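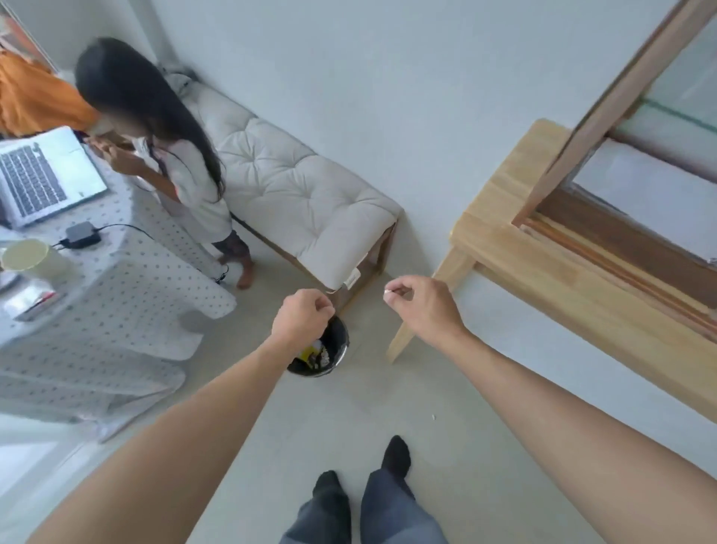 Sorting at the point of discard decides how well an automated waste line runs. Since the Irketti sorter went in at our Skála workshop, most stoppages have come from small light pieces that used to be picked out by hand on the belt. The same habits apply in a living room or a break room. A round open-topped bin set on the floor in front of a bench, with yellow-and-black packaging and bits of white paper in it, holds two kinds of material the sorter treats differently: printed packaging is read by the optical head, while small paper scraps ride under it and end up in the fines. A tiny white piece held between thumb and index finger is below the size the head can classify, so it goes in the general bin every time.

## At the bin

- Put anything smaller than 4 cm in general waste. The reject gate does not open for it.
- Flatten printed packaging, label side out. Do not fold scraps inside it.
- Keep one open bin within arm's reach of each seat. Lidded bins collect less and the floor collects more.
- Empty at two-thirds full. Compressed bags come off the opener as a single lump.
- Power adapters, cables and batteries go to the electrical shelf, never in a bin.

## At the line

The old line had five people on the belt and one on the baler. The new one has two at the infeed, one at the control panel and one on the baler. Nelli Kauppinen moved from picking to the panel and now writes the shift settings. Her notes are the basis for most of what follows.

1. Clean the optical window at the start of the shift and again after the break. Use a dry lint-free cloth first, then the wipe. Paper dust smears if the wipe goes on first.
2. Set belt speed to 63 percent for office and household bags. At 71 percent the air jets fire late on light film.
3. Log each stop with a cause code. Code 5 is fines buildup and should be entered even when the stop clears itself.
4. Lock out before reaching under the head. The jets hold pressure for about a minute after the panel goes dark.

## What changed for the crew

Picking was tiring on the shoulders and wrists. Panel work is tiring on the eyes, and attention drops off in the second hour — rotate panel and infeed at the break, even if both people would prefer to stay put. Infeed staff should keep their cut-resistant gloves. The Orkus pair is stiff when new and loosens after a few shifts.

Hand pickers knew which bags came from which building and passed complaints along. The machine does not, so tag problem bags with the building code at the infeed and leave them in the gray cage. The tag sheets are in the Kirnero cabinet, second drawer. Settings get reviewed again in September, and changes to the speed table should be penciled on the panel copy until then.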